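We use cookies to improve your experience on this site. Accept | Manage settings

The Public Waiting Room Deserves a Standard
By Irja Toivonen
7/31/21
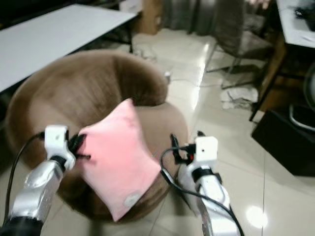
A pink cushion and a round velvet chair.

Municipal governments in this region publish rules for the height of a curb, the slope of a ramp and the width of a corridor. They publish almost nothing on the rooms in which residents are asked to wait. The Orellana district operates 105 offices open to the public, and its building code gives the waiting area a single sentence, which requires that seating be "adequate." The word is left undefined.

This is a failure of policy, and it should be corrected before the new code is adopted in September.

People who wait in public offices are often there on hard days. They are registering a death, contesting a bill or applying for help with rent. Many are older, and some cannot stand for long. A row of bolted metal seats tells them how long the institution expects them to put up with it. Seats with arms and a firm back cost little more over their useful life, and a low, deep chair, however handsome, may be of no use to a person with a bad hip.

The usual objection is expense. The Jarkora annex was refitted last year for 200 visitors a day, and its director, Venkatesh Chacko, has stated that furniture was the smallest line in the budget. Most of the money went to ductwork. A second objection holds that comfort invites people to linger. The district has offered no evidence for this claim, and an office that worries about lingering should first examine the speed of its own counters.

There is also a matter of principle. The Nondora town hall, opened in 1804, set aside its south room, with its large windows, for petitioners. Clerks worked on the north side. Later renovations reversed the arrangement, and no record explains the decision.

The revised code should define adequate seating by height, back support and the presence of arms. It should require daylight where the building allows it, and a posted estimate of the wait. Compliance should be reviewed every two years by the same inspectors who already visit for fire safety.

145 shares | 12 comments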